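Hevel keep unchanged side for Ranen return

Published April 2018

Hevel will name the same starting eleven for the second leg of their cup semifinal against Ranen, with the goalkeeper cleared to play after a scan on his left wrist showed no fracture. The club confirmed the result of the scan in a short medical bulletin on its website and said he had completed a full training session with the rest of the squad.

The first leg finished 2-1 to Hevel. Both of their goals came from set pieces, the first from a corner taken short and the second from a direct free kick that took a deflection off the end of the wall. Ranen scored in the closing minutes after a long throw was not cleared. Under the competition rules away goals count double when the teams are level on aggregate, so a 1-0 win at home would send Ranen through. A 2-1 win for Ranen would take the tie to extra time.

Hevel are expected to line up again in a 4-4-2, with the wide midfielders asked to stay narrow when the team is out of possession. That shape left space outside for the Ranen fullbacks in the first leg, and most of the home side's crosses came from their left. The crosses were mainly delivered from deep, which suited the Hevel center backs. The one change in approach is likely to be at throw-ins near the Hevel box, where the coaching staff have moved a forward back to mark the near post.

Ranen have two players missing. The regular right back is suspended after a second yellow card of the competition, and the holding midfielder has a hamstring strain that will be reviewed at the end of the month. The right back's place is expected to go to a 19-year-old who has four league starts this season, all of them since the winter break in January. He played on the left in three of those matches. Ranen may choose to move a center back across instead and bring in an experienced player in the middle - the option they used in the quarterfinal, when they kept a clean sheet.

The Ranen pitch at the Maihi ground is four meters narrower than Hevel's own. The visitors trained on a marked-out area of the same width this week, with work on switching play early and on second balls from goal kicks. A club statement said the surface at Maihi had been inspected and passed, and that the grass would be cut the day before the match and watered once, before the warm-up. Neither club has raised an objection to the arrangements.

The match officials have been appointed from outside the two clubs' home region, as is standard for the last four. There will be an additional assistant behind each goal line. Yellow cards from earlier rounds are wiped after the semifinal, but a player sent off in the second leg will miss the final. Five Hevel players and three from Ranen are one booking away from a suspension in the league. That count is kept separately and will not be affected by cards shown in this game.

If the scores and away goals are level after 90 minutes, two periods of 15 minutes will be played. Away goals scored in extra time do not count double. Each side may use a fourth substitute in that period. A penalty shootout follows if the tie is still level.

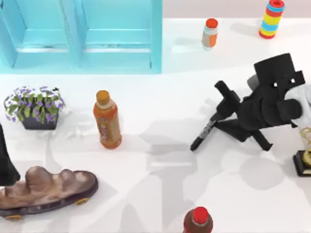

Tickets and entry

Hevel have sold their full allocation for the away end. Any returns will be offered by Dristenico, the ticket agent for both legs, to supporters who registered before the first match. Printed tickets must be collected in person with photo identification. Tickets held on a phone should be downloaded before travel, as the signal near the away gates is weak.

Turnstiles open 90 minutes before kickoff. Large bags are not permitted and there is no storage at the ground. Away supporters should use the entrance on the east side - the north gates are closed for repairs to the steps and will stay closed until the end of the season.

The final will be a single match at a neutral ground. The other semifinal is goalless after the first leg. The venue will be announced once both ties are complete, and ticket prices will be published at the same time.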